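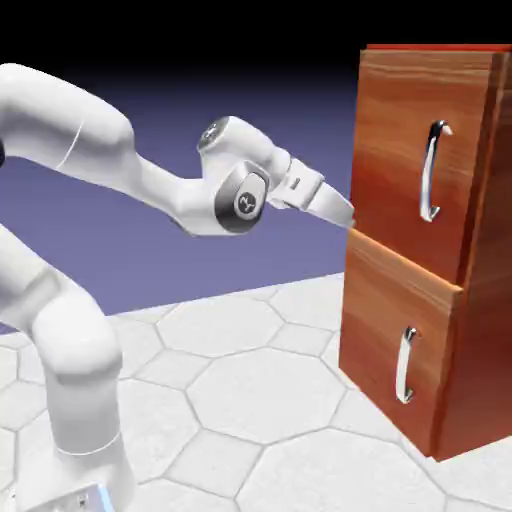 Drawer cabinet in sim, fingers shut, tip on the seam between the two drawers, left of the handles.

Thursday, open day, Rornmont building. Writing up same evening before it goes out of my head. Calum has the sign-in sheet.

Doors 10.00, first lot through at ten past. Two groups in the morning (Clustbridge college, then the Laing people), public after lunch. Cerurton lot cancelled. Sheena did the welcome, me on the sim desk, Ruaridh on the big screen and the slider. Ohemaa floated and answered the hard ones.

Sim desk: drawer task, two-drawer cabinet, the wood one. Had the grey cabinet loaded first thing and swapped it, the wood shows up far better on the projector. Hex floor left on. Purple sky left on too, Senga wants it changed, I don't mind it.

Ran the old policy (checkpoint 56) and the newer one turn about. Visitors picked which drawer. Nearly everyone says top.

Problem, same as last month: with the newer one the hand closes early and goes for the join between the drawers when it should be going for the handle. Paused it there a few times so people could look. Good talking point as it goes, a lad from Clustbridge asked if it was trying to prise the drawer open like a tin of paint. Could be. There's a bit of reward for touching the drawer front and I think it's living off that. Told him so. He wanted to know why we'd reward that at all. Fair.

CHECK: reward weight on contact, front vs handle. Senga says 0 for the front, let it sulk. I'd rather fade it out over the run. Try both.

11.20 sim froze with the Laing group stood there. Projector cable, not us. Lost a few minutes, Ohemaa talked about gears. Taped the cable down after.

Questions worth keeping:
- does it know what a drawer is (no)
- how many goes does it need. Said we run 1,000 copies side by side and showed the grid view. Got the biggest reaction of the day, do this FIRST next time
- would it work on my kitchen. Calum said bring the kitchen in
- why is the arm white. No idea. Said that's how the model comes
- what happens if the handle's a knob. Haven't tried. Should

Slider demo: Ruaridh let people change drawer friction live. At 100 on his scale it just leans on the thing and goes nowhere, which they loved. One wee girl kept putting it back up every time he turned it down. Needs a reset button, he was typing the number back in by hand all afternoon. Also label the slider, "mu" means nothing to anybody.

Afternoon quieter then all at once at three. Too many round the sim desk, ones at the back couldnt see. Move the desk to the window end or put a second screen up.

Logged episodes for the day: 1,383, incl. the frozen ones, which I haven't pulled out yet. So don't quote a success rate from it please, Calum.

To do
Senga - reward change, two runs, start tonight if the queue's free
Ruaridh - reset button, slider label
me - knob handle version of the cabinet, bin the frozen episodes
Sheena - thank you note to Laing, they asked about coming back in December
Ohemaa - has the adaptor for the projecter, please bring it back

Packed up 16.40. Left the sim machine on.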